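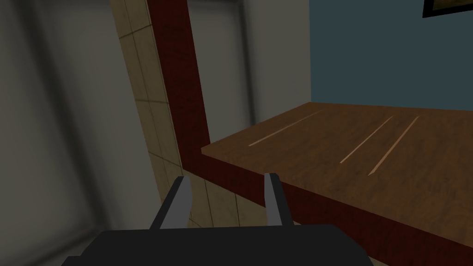
**Vutholm season 2 — is the Warden badge even worth it**

**nelby_main** wrote:

ok so finally hit rank 3 with the Noritz faction last night and the badge tracker opened up. Looked at the list and kind of want to cry. You need the full bell run with no deaths, all the lore pages from the marsh, AND 3140 faction marks. marks drop two at a time from patrols. two!!

has anyone here finished it? is there a faster way than patrols, or do I just put a podcast on

---

**tadhg_daly** wrote:

Podcast.

No but seriously, do the convoy event when it's up. Pays way better than patrols and you can skip the last wave, the marks come from the wagons. I did most of mine that way in July before they moved the spawn. Still decent.

Don't bother with contracts, the payout looks good and then you see the travel time.

---

**Jaruwan H** wrote:

disagree on contracts. If you take the ones at the Omerović camp they're all in the same valley, you can stack them and turn in together. I was getting more per hour than convoy, and no waiting for randoms to show up. Convoy solo is miserable, the second wagon just drives off while you're stuck on the shield guys

Also nobody mention the marsh pages yet please, I'm still missing a couple and want to find them myself

---

**tadhg_daly** wrote:

> I was getting more per hour than convoy

On what build though. With the hook and the light boots sure. OP is rank 3, he doesn't have the boots. Without them that valley is ten minutes of walking uphill in mud

---

**nelby_main** wrote:

she* lol

and no I don't have the boots. I have the hook but never use it, always swing straight into a wall

---

**tadhg_daly** wrote:

Sorry! Then convoy, I stand by it.

---

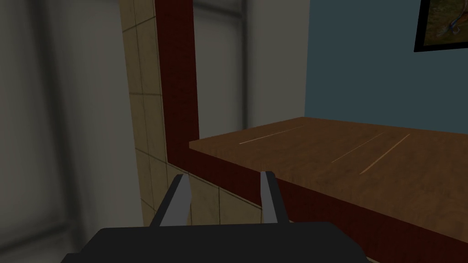 **Wael Shawky** wrote:

Marks are the easy part, just time. The bell run is what kills people. Things I wish I'd known going in:

- bring a healer who will stay on the stairs. Not on the platform, the stairs
- third bell, everyone swaps to ranged BEFORE it rings. if you wait for the sound its too late
- falling in the water counts as a death even if you climb out. Found that out at the last boss, after over 2 hours. Our group didn't talk much after that
- leaving to town between bells does not reset the counter, so take a break if folks are tired

We got it on the third evening. Same group every time, I wouldn't try it with matchmaking.

---

**Nia_Pugh** wrote:

The water thing is fixed I think?? Patch notes said "environmental respawns no longer count toward flawless progress". We had someone fall in at bell two and still got credit.

---

**Wael Shawky** wrote:

Huh. Not for us, but that was before the patch. Would be great if true

---

**Jaruwan H** wrote:

It's half fixed. Water yes, the pit behind the fourth bell no. Friend lost hers to the pit this week. So tell your group to stay off the left side completely

---

**nelby_main** wrote:

good to know, writing all this down. so is the title actually visible to other players or only on the profile card? I'd be doing this mostly to have it over my head in town tbh

---

**Nia_Pugh** wrote:

Over your head, but you have to turn it on. Menu — character — badges — display. It's off by default for some reason. And it hides itself in arena matches.

Color is kind of a dull green. Prettier on the card.

---

**ingrid.greenberg** wrote:

Unpopular opinion, skip it. The season 1 badge was about knowing the game, you had to work out the lantern puzzle, beat the twins without the shrine etc. This one is a grind with one hard thing stuck on top. I got to half the marks and noticed I wasn't having any fun so I stopped. Went fishing instead. The fishing is great btw

---

**tadhg_daly** wrote:

The lantern puzzle was on every wiki by day 2, come on. Everybody copied it.

---

**ingrid.greenberg** wrote:

I didnt

---

**Wael Shawky** wrote:

Both fair. I liked the bell run a lot, would do it again. Would not do the marks again for money.

nelby if you need a fifth for bells we're going again this weekend for a guildmate, can squeeze you in. Need rank 4 for the door though, so get moving on those convoys

---

**nelby_main** wrote:

YES please. sending you a message. going to go stand at the convoy spawn now, if anyone's on the east server come shoot shield guys with me

---

**Jaruwan H** wrote:

On east, give me 5 min. Bringing the contracts too, I'll prove it to tadhg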